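Chapter 4
Can It Do the Chores Yet?

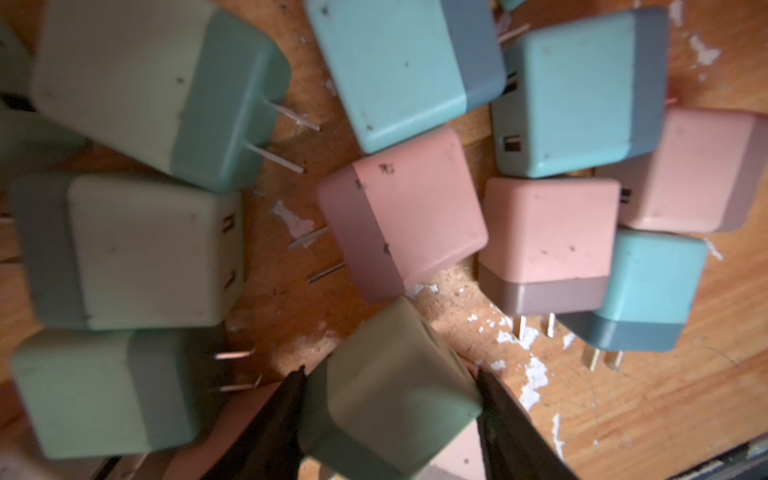 Urszula Kwiatkowski read an early draft of this chapter and told me I was being far too kind. Her view is that a machine that tidies nine things out of ten has left you the worst one, and you still have to get up off the couch. Karim Shehata, who read the same draft, thought I was being too hard on it. I've kept both sets of notes next to me while writing, and you'll probably catch me leaning one way and then the other.

So let's start small, with sorting chargers. You and I can do it while talking on the phone! You reach into the pile, your fingers slide past the one you don't want, and if a prong catches on its neighbor you give it a little wiggle without looking. For a gripper with two fingers, every bit of that has to be worked out — where one block ends and the next begins, which way the prongs stick out, how hard to squeeze before the whole thing spins away.

At Nunitz, where I spent most of a December, we logged 3,059 picks from piles of household odds and ends. In 756 of them the arm let go too early, came up with nothing, or dragged a second item along for the ride (my favorite kind, I'll admit). Is that good? It depends on whether you're running a packing bench or just want your kitchen counter back, and we'll look at the packing bench first.

4.1 What counts as a finished chore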